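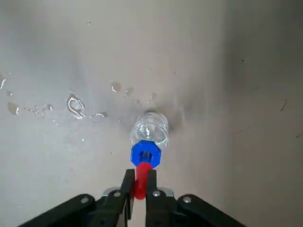
# The cap is the part worth paying for

Saturday, November 5, 2022

Small plastic bottles are bought by volume and judged by price. A supply catalog lists capacity, resin, neck size and case quantity, in that order, and the closure gets half a line at the end: "with cap." I think the order is backward. In a shared workshop the body of a bottle almost never causes trouble. The closure does, and a buyer who has money for only one improvement should spend it there.

My experience comes from the stockroom of a repair shop in Rindport, where we decant cleaners, light oils, thinned glue and distilled water into small clear bottles for the benches. In September I went through the stockroom and the benches and handled every bottle we had in use, 198 of them. I was looking for leaks. A bottle counted as leaking if it left a mark on a paper towel after lying on its side overnight.

Thirteen failed. None of them had a crack or a bad seam. In every case the liquid had come past the cap or past whatever was plugged into it. I don't claim that one stockroom proves a general rule, but the result matches what I have mopped up over the years.

## Round caps and wet hands

The standard closure is a round cap with fine vertical ribs. The ribs work when hand and cap are both dry. With oil on either one, they fill and stop doing much. The user then does one of two things. He leaves the cap loose so that it will come off again, or he takes pliers to it, and after a few rounds of pliers the ribs are gone.

A cap with flat faces avoids most of this. Fingers bear on the flats and the edges between them, so the grip depends less on friction. If a tool has to be used, it has a surface to sit on. Six sides would be the obvious choice for anyone who owns wrenches, but for hand use I prefer eight. The corners are less sharp, the cap can be caught at more angles, and it still doesn't turn in the fingers the way a round one does.

There is a second benefit that catalogs leave out. A bottle with a round cap, once knocked over, will roll until something stops it. If the flats stand wider than the shoulder of the bottle, the cap acts as a brake. On a bench with a slight slope, and all of ours have one, that is worth having.

The objection is cost. A faceted cap uses more plastic, and many filling machines are set up for round ones. The second point matters to a bottling plant. It doesn't matter to a shop that fills by hand through a funnel. As to the first, our last order of Hesia bottles with thick faceted caps came to 748 pieces, including spares, and the added cost was less than we spend in a year on absorbent pads.

## Separate parts, separate colors

My second argument concerns color. Makers like a closure to match. If the cap is blue, the plug, spout and seal are blue too, because they come from one batch of pigment and look tidy on a shelf. I would rather have every removable part in a color that clashes with its neighbor.

Take a blue cap with a red plug. If the plug is out, the red is missing, and anyone can tell from across the bench. If the plug has been dropped, red plastic is easy to find on a gray surface or a concrete floor. When both parts are the same blue, a cap without its plug looks like a complete cap until the bottle is squeezed.

Clear and white parts are the worst. The Akumier bottles we used before had a natural-colored insert under a white cap. It is a well-made insert that seals properly, and we lost them constantly. They went down the sink, out with the packing material, and in one case into the bottle, where it was invisible until the liquid ran low.

Some shops use color to mark contents: blue for water, red for solvent. I don't recommend it. The code holds only as long as everybody knows it and the right caps are in stock. When the red ones run out, somebody will use a blue one and mean to change it later. Contents belong on a label on the body. Color should tell you whether the closure is complete.

## What clear plastic does well

I have less to say about the bodies. Clear is better than opaque unless the contents spoil in light. You can see the level, and you can see dirt or sediment before it goes through the nozzle. Clear plastic scratches and the glare from overhead lights can hide a low fill line, but turning the bottle takes care of that. I would not pay more for a thicker wall. A thin wall that flexes is easier to dose from, and when it is worn out the cap can be moved to a new body.

That last habit is the real reason for buying good closures. Bodies get stained, dented and thrown out. A solid cap outlasts several of them, provided the neck thread stays the same. Warraich changed its neck finish between two of our orders, with no change in part number, and left us with a drawer of sound caps that fit nothing. I have not bought from them again.

So my purchasing rule has three lines. Fix the neck thread first and don't depart from it for a discount. Buy faceted caps with plugs in a contrasting color, and order extra plugs in a separate bag. Then take whatever clear body is cheapest in that thread.

I have not settled the question of tethered plugs. A strap would end the losses, but the ones I have tried get in the way of the funnel and split at the hinge. A sample pack with a longer strap is on order, and those bottles will go to the oil bench first.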